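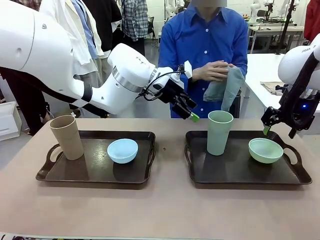
选题是去年10月定的，我想弄清楚大家到底怎么叫"绿"。起因特别小：我妈让我去买一罐绿漆刷阳台柜子，我买回来，她说这哪是绿，这是青！我们俩站在门口吵了半天，最后柜子到现在还没刷。后来我就老盯着各种绿看，像图里指尖上那一小块亮绿，我张口就是"荧光绿"，我室友非说是"苹果绿"，两个人谁也不服谁。颜色词这个东西，平时用着挺顺，一较真就散架了。

## 怎么做的

先交代材料。色卡是从Bortolotti油漆店要来的，店主Osvaldo Guerra人非常好，听说我要做作业，直接翻出一本Firamero的旧样册给我（还送了一支搅漆的木棍，没用上，现在插在我笔筒里）。样册里大约900个颜色，每个都有名字，有的名字真的很离谱，什么"修道院午后"，什么"姑妈的围巾"，光看名字完全猜不出来是什么色。

我从里面挑了一批绿色系的，剪成小方块，把名字遮住，请同学一张一张看，看完就说第一个想到的词，不许改口。一共找了70个人，多数是我们系的，也有几个是在食堂排队时被我拉住的，谢谢他们没有端着饭跑掉。灯光我尽量固定，都在同一间教室，拉上窗帘。有个下午窗帘轨道坏了，那天的数据我单独标了出来，后面算的时候没有放进去。
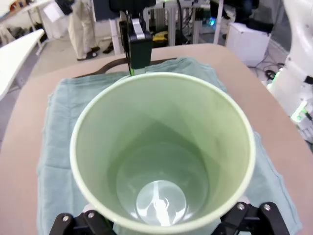

第2期　第70页

## 结果，先说好玩的

最整齐的是深绿。拿出墨绿那张卡，90%的人脱口而出就是"墨绿"，几乎不用想。麻烦全在浅的那一头。同一张浅绿卡，有人说"薄荷"，有人说"豆沙绿"，有人说"医院的颜色"，还有一位学长沉默了很久，说"像我小学的墙裙"。我一开始想把最后这种回答扔掉，觉得不算颜色词，指导老师Corrado Valentini看了初稿，在旁边写了一句：这可能是你最好的数据。好吧，那就留着。

留着以后再看，还真有点意思。越浅、越灰的绿，大家越爱借东西来说：吃的、墙、肥皂、校服，什么都有。而且借的东西跟年纪有关系。我爸那一辈（我放假回家偷偷加问了几位亲戚，没算进正式人数）爱说"军绿""豆绿"，我们这边张口就是"抹茶""牛油果"。抹茶到底是深是浅，大家意见也不统一，喝纯茶的人心里的抹茶明显深一截，喝奶茶的人心里的就很淡，我猜是牛奶的缘故，但没有专门验证。
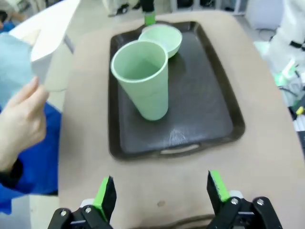
图3　深色托盘上的浅绿色杯子和碗

## 碰到的问题

第一个问题是我自己。念指导语的时候，我有一次嘴快说成了"请看这张薄荷色的卡"，说完就想打自己。那位同学的回答只好作废，后面我把指导语打印出来照着念，语气像报站，但是稳。

第二个是"青"。我本来打算把它跟"绿"分开统计，做到一半发现根本分不干净。有人说的青是青菜的青，有人说的是青天的青，还有人两个都认，看心情。我查了几本词典，越查越乱，最后在表里给它单开了一栏，备注写"见访谈"。访谈里也没说清楚，就这样吧。

第三个是样册年头有点久。Guerra先生提醒我，有些浅色可能已经发黄了，跟刚印出来的时候不一样。我又去借了一本Olby的新册子对了对，个别色块确实偏暖。这对名字本身影响不大，毕竟大家看的是同一张卡，不过要是有人想拿我的结果去对应标准色号，

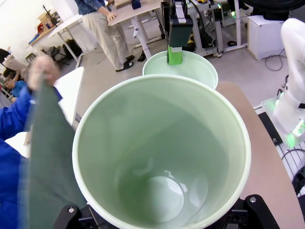 那还是劝你别，至少先等我把偏暖的那几张重做一遍。

## 接下来想干的

想试试换个问法。现在是给颜色要名字，反过来给名字挑颜色会怎么样？比如我说"豆沙绿"，你从一排卡里指一张出来。我私下拿室友试过，她指的那张跟她自己之前叫"豆沙绿"的那张居然不一样，她拒绝承认，说是我洗过牌了。整理表格我用的是Womis，颜色一多就有点卡，下次打算早点把绿色按深浅拆成几个文件。

原始记录和剪剩下的色卡都在系里的蓝色文件盒里，想看的同学直接来找我拿，看完请按顺序放回去（背面有铅笔编号）。

2026年2月4日交稿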